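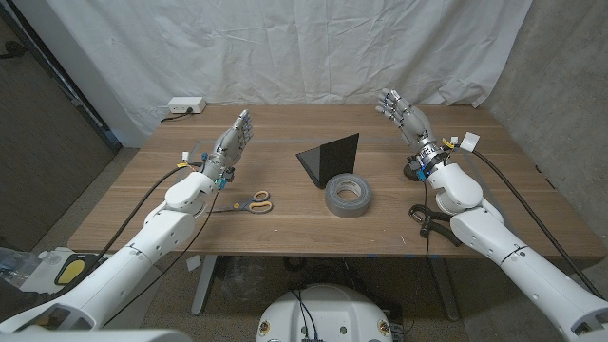 Magnesium Before Bed, Week Six

2022-03-21

I switched from Haro capsules to Codix powder in February. The Haro label lists 460 mg of magnesium compound per serving, the Codix label 600 mg. Neither figure is elemental magnesium – that number is in smaller type on the back, and it is the one to compare.

Dose time is unchanged, one hour before bed with food. Sleep log: no clear difference so far. The powder clumps if the lid is left loose.

Next entry covers zinc.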